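About Us | Our Workshop
14 shares · 3 comments

Who we are

Grarkside is a small shared workshop for people who want to build robots and useful automatic things for the home. My name is Gwenllian Pumphrey and I opened the workshop together with two friends in February, after some years of building at my kitchen table. English is not my first language, so please forgive me if a sentence on this page is a little stiff. The members correct my signs on the wall, and now they have started to correct the website also.

At present we are eight members. Some of us write software for a living, one is a retired sewing machine mechanic, and one had never held a soldering iron before she came. We share the printers, the bench tools and the parts shelves, and each member has a box for unfinished work. Most boxes are full.

What we build

Our first common project was Harries, a small cart that carries tools from one end of the workshop to the other. It follows a line of tape on the floor and it still works, if the tape is clean. The second was Julska, a plant watering machine for a balcony. Julska flooded one balcony and was rebuilt with a better valve.

Since then most of our evenings go to Grisis. This is our project for handling of clothes at home, and it is much more difficult than a cart. A box has the same shape every time you pick it up. A shirt does not, and the program must find out where the edge is before it can do anything with it.

We decided to begin with the hand and leave the arm for later. The grippers of Grisis are held by a person, who does the task slowly with them, and from such work we learn which shape of finger takes the cloth well. We work on a bed and not on a bench, as this is where many people fold their laundry at home.

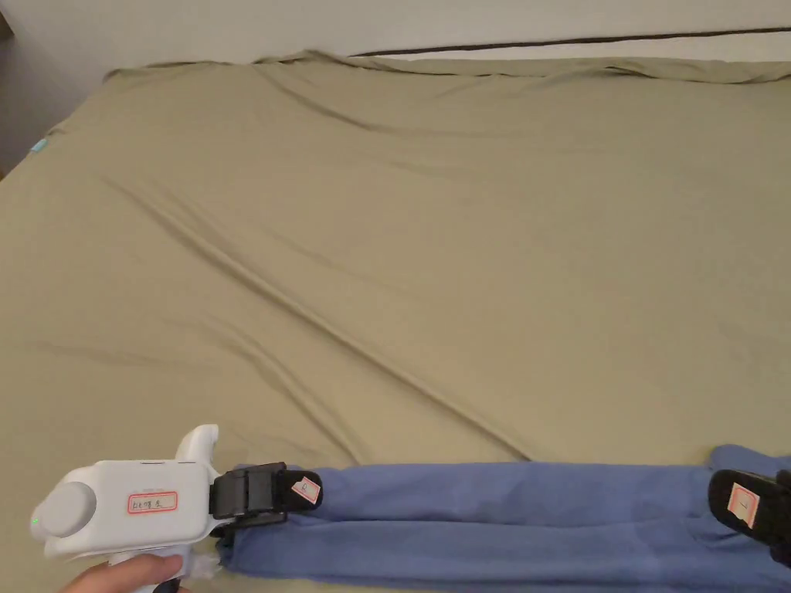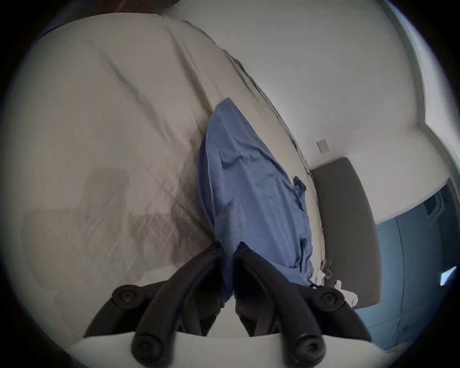 Grippers and blue cloth on the bed, Grisis project.

The fingers have been through seven versions. The early ones were too stiff and pushed the cloth away in place of taking it. Then we made a version that was too soft, and it could not hold a pair of jeans. The present shape closes well on thin cotton, but thick seams are still a problem for us – also buttons. We put labels on the parts and write on them by hand, so that two people can speak about the same finger without a misunderstanding.

One thing we have learned is to keep good notes. In our notebook there are now 199 entries for Grisis, and many of them say only that a fold was not good and what was changed after. When a new member joins, we ask them to read the notebook first. It takes one evening and it saves many questions.

How to join

You do not need a technical education. We ask that you come two times as a guest, so you can see how we work and we can get to know you. After this you may become a member and receive a key. Members pay a monthly share of the rent and bring their own special materials. Common screws, wire and filament are paid from the shared money.

Children are welcome with a parent on the open afternoons. Long hair must be tied when the drill press is used, and food stays in the kitchen.

We do not sell our machines. The drawings for Harries and Julska can be copied at the workshop by anyone who asks, and the ones for Grisis will follow when the finger is finished. If you have old servo motors or cotton shirts that you do not need, we take both with thanks – please wash the shirts first.

Page last changed June 12, 2022

Filed under: Makers, Home Robotics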